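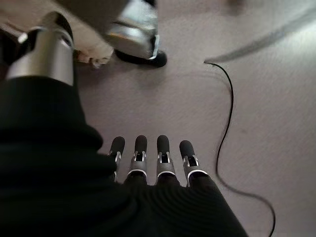
Home | Data | Reports | Map | About | Contact

Print this page | E-mail this page

# loltusgate-street-reports

Street fault reports from the Loltusgate district, typed up from the paper ledgers and the phone log, then merged with whatever the web form spat out. Drains, potholes, broken curbs, missing signs, blocked sidewalks. One row per report.

Maintained by Fitzgerald Yazzie. Last touched 7th September. Next update October if I get the ledgers back from the district office.

## What's in it

- `reports.csv` - the main table, a bit over 2000 rows
- `streets.csv` - street names, old spelling and new spelling
- `closed.csv` - reports the district says are fixed
- `notes.txt` - my scribbles, read before you complain

## Columns (reports.csv)

- `id` - ledger page plus line. Web form rows start with W
- `received` - day the report came in, not the day the hole apeared
- `street` - as written by the caller
- `street_clean` - matched against streets.csv. Blank = no match
- `type` - drain, pothole, curb, sign, sidewalk, other
- `text` - what the person said, shortened by the clerk, sometimes badly
- `status` - open, closed, unknown
- `repeat_of` - id of an earlier report if clearly the same fault

## Known problems

Status is the weak part. "Closed" means someone at the district wrote closed. I walked Alitz Road with the list and checked 40 closed drain reports. 15 still blocked. Haven't done the other streets. Don't use `closed.csv` as a measure of repairs, please.

Halvorsen Street and Halvorsen Lane are mixed up all through the phone log. Split them where the caller gave a house number. The rest say `Halvorsen (unclear)` and I'm leaving them that way.

Blocked sidewalk reports jump near the Terkisport market. Partly real, partly one resident who used the web form almost 100 times. Rows kept, all marked with `repeat_of`. Drop them or keep them, just say which in your write up.

Rainy season ledger has water damage. Some lines unreadable, marked `[?]` in `text`. Didn't guess.

No reports at all from the river side blocks. People there call the water office instead, different log, I don't have it. So an empty area on the map does not mean good roads.

## Privacy

Caller names and phone numbers removed. House numbers rounded down to the block. If you spot a name still in `text`, tell me and I'll pull the row same day. Check `other` first, thats where the long rants are.

## Using it

Files are UTF-8, comma separated, quotes around `text`. Excel will wreck the ids, import that column as text.

To rebuild the clean version:

 python clean.py reports.csv streets.csv

Needs pandas, nothing else. Overwrites the old output without asking. Make a copy.

## License

Free to reuse, newspapers included. Credit "Loltusgate street reports" and link back. No warranty on any of it.

## To do

- sign reports need a subtype (missing / bent / wrong name)
- rest of the Alitz Road check
- map colors, current ones are awful
- ask again about the water office log

Corrections: open an issue or use the contact page. Include the id.

Contact | Copyright Loltusgate Street Reports | Back to top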